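Every kitchen has a spot where wet cups go to think about what they've done. In some houses it's a tea towel. In others it's the windowsill, next to the dead basil. In a well-organised house it's a dish rack, and this page is about how one of those works. It's more interesting than it sounds. (It would have to be.)

## Where does the water go?

When you wash a cup and pull it out of the sink, a thin coat of water comes along for the ride. Some of it runs downhill straight away, drips off the bottom and lands on your sock. The rest hangs on.

Water hangs on because water is clingy. It's made of incredibly small bits called molecules, and they like holding on to each other. They also like holding on to cups. Put those two habits together and you get a droplet, a tiny blob that refuses to leave until it gets heavy enough to slide off, or until it evaporates.

Evaporating means turning into a gas called water vapour and drifting off into the air. You can't see it go. Water will do this at ordinary room temperature, one molecule at a time, with no kettle involved. It just isn't in any hurry, a bit like you when somebody says it's bath time.

## Why a rack is mostly holes

A good rack is a lot of nothing held together by a bit of wire. The nothing is the clever part. Air has to get at the cup from as many sides as possible, and a thin wire blocks hardly any of it. A wooden box would hold your cup just as well and would keep it damp until the holidays.

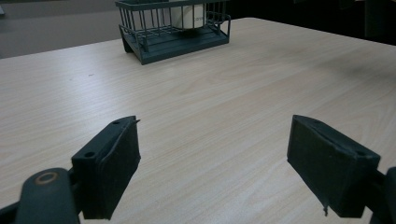
Underneath the wires, many racks have a tray. Its job is to catch the drips so they don't make a puddle on the table. Drips that sit on a wooden tabletop for long enough can leave a pale ring, and then there will be a Conversation. Some trays also have little legs or supports, so they aren't lying flat on the table with water trapped underneath.

The tray does have one flaw. It needs emptying. In the town of Hudham, where I grew up, our family rack was a rusty old thing called a Skellier, and its tray was emptied only when something started living in it.

## Right way up or upside down?

People have stopped speaking to each other over this, so let's be sensible.

- **Upside down:** water inside the cup runs out, and dust can't fall in. But if the rim sits flat on something solid, the damp air inside gets stuck. Lift it an hour later and you may find a foggy cup with a wet ring under it.
- **Right way up:** damp air can drift out of the top. But any water inside slides to the bottom and makes a small, smug pond.
- **Tilted:** water runs out and air gets in. This is the best of both, and it looks untidy, so grown-ups will fix it when you leave the room.

## Why round is handy

Most mugs and cups have curved sides. A curve gives water a smooth path to slide down, with no corners to hide in. Corners are where the old hot chocolate lives.

Curves do something funny to writing, too. Words printed on a cup wrap around it, so you only ever get part of the sentence before it disappears round the bend. To read the rest you have to turn the cup. Please check whether it's full first. I once learned this at Mathew Street Primary, in a white shirt.

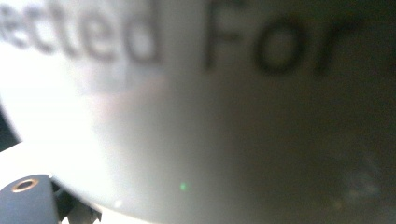
## Try it: the great cup race

You'll need 2 matching cups, a rack, a plate and a clock. Ask before you borrow the cups, particularly if one of them is somebody's favourite.

1. Rinse both cups under the cold tap. Give each one a single shake over the sink.
2. Put the first cup upside down on the rack.
3. Put the second cup upside down on the plate, with its rim flat.
4. Go away for 112 minutes. Staring doesn't speed it up.
5. Come back and run a clean, dry finger around the inside of each one.
6. Write down which felt wetter.

If you'd like to keep going, do it again with one cup near an open window and one in a cupboard. Moving air carries the vapour away and makes room for more, and that's why washing dries faster on a windy day.

At our house we call the losing cup the Plurkotach. It gets dried with a tea towel, like in the olden days.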